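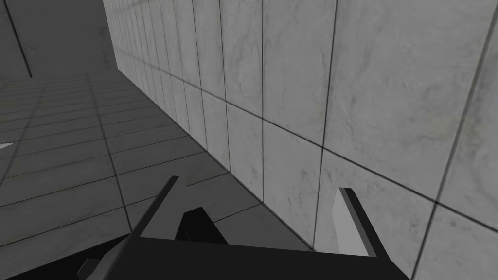
**Figure 3.** Simulated gripper view beside a marble-tiled wall and a darker tiled floor. The fingers are open and empty.

### 4.2 Equipment planning

We used simulation to decide how many grippers to buy before any orders were placed. The budget request listed 17 units from two suppliers, Drodard and Grundlow. Each quote included spare finger pads but left out mounting plates, so we added those as a separate line.

We ran 2,204 simulated trials in tiled interiors such as the one in Figure 3. Trials were split between open floor and places near a wall, where a wide palm leaves less room to turn. The wall trials mattered more for the purchase, as most of our planned work is in narrow rooms.

Based on the results, we cut the order to 15 units and moved the remaining money to spare parts. Delivery was quoted at 60 days for either supplier. Shipping and operator training are not included in the totals. Service costs after the first year are also left out, and we plan to ask for new quotes in November.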